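Arm operators wanted at Nurkico (we'll train you!)

Posted July 3, 2018 by Annick Ross

Hi! I run the small teaching floor at Nurkico, and I'm looking for a few new people to come and move blocks around a toy kitchen with a robot arm. It sounds like a lark and some days it is, but it's also a proper paid job with a desk, a locker and a supervisor (me).

A bit of background. I came here to do sorting. When the Omberg line went in, the machines took over most of the lifting and a fair chunk of the sorting too, and a bunch of us wondered what we'd be doing by October. I won't pretend everybody loved it. A couple of my friends took jobs at Ouellet instead. I stayed, learned to drive an arm, and found I liked it a lot more than standing at a belt with sore wrists. 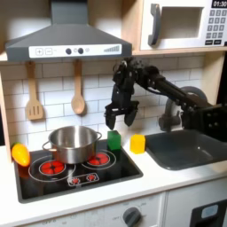
The gripper over the green cube, at the back corner of the cooktop.

Most of your shift is short tasks: pick this up, set it down there, put everything back, go again. You'll do the same move many times from slightly different starting spots, and you'll write a line or two about anything that went sideways. Fumbles are fine, just log them. My boss Ghislain Caron reads those notes and he'd much rather have an honest "dropped it" than a blank.

Shifts are four hours, with a proper break in the middle. We've got room for 14 people in this round, and if you already work on the floor here or over at Boltel you're very welcome to apply (talk to your lead first, please).

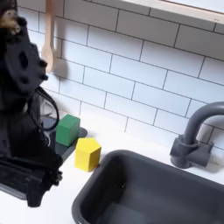 You don't need any computer background. The best operator I've trained came from the loading dock, and she had a feel for it by her second day! Steady hands help, and patience helps more. You do need to be 18 or over, okay with sitting for a good stretch, and willing to tell an engineer when something feels wrong. I really mean that last one. The arm changes how we work, so I want people who'll speak up about pace, chairs, screen glare, all of it.

Training is paid from the first hour. You'll sit beside me to start, then try it yourself while I watch.

To apply, send me a short note with your availability and a bit about what you do now. No cover letter, no fancy résumé. Put posting 2081 in the subject line so it lands in my pile, or call the front desk and ask for extension 51.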